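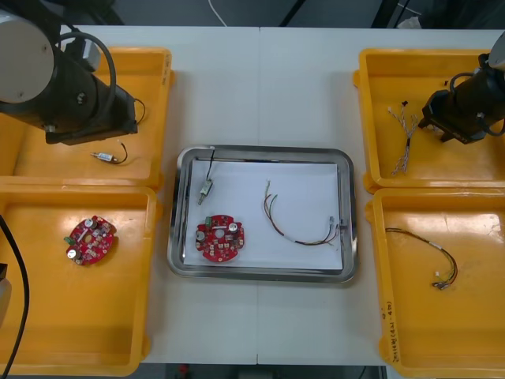

The owner of Driltness began repairing ventilation fans out of a rented shed, and still does the first look at every unit himself. The shop now takes up the back half of a former bakery, a brick place put up in 1950, and what comes through the door is mostly small motor drivers: the round red boards that sit behind the blades in a ceiling or duct fan.

He asked that his name be left out. "Put the shop's name in. People bring the fan to the shop."

We talked at the bench in the late morning, before the courier came. He works with trays. The yellow ones hold parts, and the steel one in the middle, lined with a sheet of white paper, is for whatever he is bringing together.

"I used to work straight on the bench mat," he said. "You'd put a screw down, turn around for a coffee, and it was gone. The mat was grey, the screws were grey. I bought the yellow trays from a restaurant supply place that was closing. I'd have taken any colour but grey."

The paper is ordinary printer paper. He changes it for each job, and if he needs to write down a reading he writes it on the margin and folds the sheet into the job envelope when he's done. There are 2388 envelopes in the filing cabinets by the door. He knows the figure because the next one is always numbered ahead of time.

Most of the fans he sees are a model called the Estuvetti, sold to small hotels and rental buildings. The housing lasts. The trouble is usually in the wiring between the board and the motor, where the harness has been pinched by whoever put the cover back on.

"Someone's up a ladder, they're tired, they've got one hand on the cover and one on the screwdriver," he said. "They push it shut. The wire's in the way, and it works for three months. Then I get it."

He replaces a harness whole and won't splice one. A splice takes up room inside the housing, he said, and there isn't any. His harnesses come made up, with the connector already fitted, from a supplier called Plinen, in bags of 100. He checks each for continuity before it goes anywhere near a board, a habit he picked up after a bad bag cost him most of a week in December.

The boards themselves he treats with more patience. Each one that comes in gets looked over under the lamp, back and front, before any power goes to it. He starts with the capacitors, then the terminal block.

"The terminal block tells you who was in there before you. If the screw heads are chewed up, it was somebody with the wrong driver. If they're clean, either it's never been touched or it was touched by someone who knew what they were doing. I like those ones."

He copies the number from the label into the job book by hand. A customer once got the wrong board back, two identical fans from the same building, and it took a phone call and a long drive to put right.

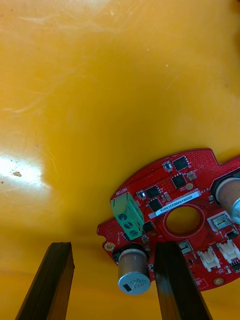 One of the red driver boards on a glossy yellow surface. The label number goes in the job book, and the motor connection is the green block.

I asked whether it was worth fixing a part this size when a new one could be ordered. He said it depended on the fan. With a cheap one he tells people to replace it, and doesn't charge for the look. With the Estuvetti, the board is sold only as part of a full motor assembly, and the price of the assembly is close to the price of the fan.

"So I fix the board. It's a small job when you know it. The first few took me all day."

He learned the work at a pump and blower shop, Türkmen, where he stayed until it moved out of town. They had him on cleaning for the first year, then on winding, then on what they called the small table, which was anything with a circuit in it. The other fellows didn't want the small table. He has kept one of their habits, which is to lay out the parts for a job before picking up any tool.

He is not taking fans from outside the area at the moment. Shipping wrecks the blades, he said, and he has no room to store the cartons. Anyone local can drop a unit off until four in the afternoon, with the cover on and the screws taped to the outside in a bag.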